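Reading a service charge budget before taking the lease
11th April

Most of my notes on leases end up being about the service charge, and the Mukura building was no exception. We were looking at one floor of it, with the landlord's agent, Leblanc, sending over the budget as a single sheet.

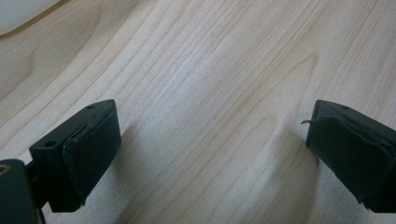 The first thing I check is the apportionment. Leblanc had used net internal area, which is fine, but the schedule added up to less than 100 per cent. The gap was a vacant unit on the ground floor. The lease has to say that the landlord bears the share for unlet space, and the draft was silent on it. We asked for a clause and got one.

Next is plant. The two lifts are maintained by Natside under a comprehensive contract, so parts are covered, but the contract ends in December and the budget assumed the same price afterwards. I asked for the renewal quote. It had not been requested.

The boiler is older than the lifts and sits outside any contract. There is no sinking fund. On a short lease I would rather have a cap on the annual charge than pay into a fund for plant that will outlast my tenancy, and that is what we proposed. Leblanc offered a cap that excludes energy and insurance. Read the exclusions before you look at the figure.

Still outstanding: the last two years of certified accounts, and the fire door survey by Muva. I will add a note when they arrive.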